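Leasehold enfranchisement in Grulow

Leasehold enfranchisement in Grulow is the process by which the owner of a long lease on a house buys the land beneath it from the ground landlord. It applies mainly to the Giltport district, where most plots were let on leases of 60 years or more. The earliest recorded ground lease in the town dates from 1453.

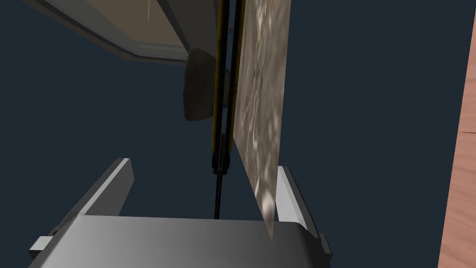 Computer rendering of a gripper and a thin speckled panel.

A leaseholder must have held the property for 2 years before serving notice. The price is set by agreement or – failing that – by a local valuer. Laimutė Sepp's survey of the Juška estate listed 53 completed purchases, most of them at the agreed price. Flats are excluded and follow separate rules on shared ownership of the land.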